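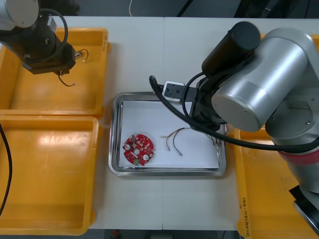 Plinero Ring Light Repair Kit

Workshop > Lighting > Spares and kits

2 min read

Plinero sells this kit to people whose magnifier lamp has gone dim on one side. I'm in that group, and I went in doubtful. A whole new lamp head from the same firm isn't much dearer, and the page on the maker's site spends more words on "restored brilliance" than on which lamps it fits.

It fits the four older Plinero bench lamps and, according to the leaflet, "most" Warkeo ones. I'd want that in writing before ordering for a Warkeo. Matúš Baláž at the Raldale shop tried one in March and had to file the housing to get the cover back on. He was polite about it.

What you get: a replacement ring, leads, a diffuser, two spare screws and a leaflet printed in grey on slightly lighter grey. No solder. No heat-shrink either, and you will want some.

Claimed fitting time is 22 minutes. Mine took most of a Tuesday evening, though part of that was hunting for a screw under the fridge. The old diffuser is glued at the rim and the leaflet says to "ease it free". Mine cracked. The new one is a bit cloudier than the original, so the light is softer - fine for sewing, less fine for reading the colour bands on resistors.

The life rating is over 7 years of "normal use". There is no figure for hours, so make of that what you will.

Unplug the lamp before opening it. Anyone not comfortable with a soldering iron should price the full head first. If your lamp flickers, check the switch before you buy anything; a tired switch is a cheap fix and this kit won't cure it.

Returns are accepted unopened only.

Related items
Plinero replacement lamp head
Warkeo clamp base, grey
Gkikas spring arm set
Gkikas glass lens, spare
Heat-shrink tubing, mixed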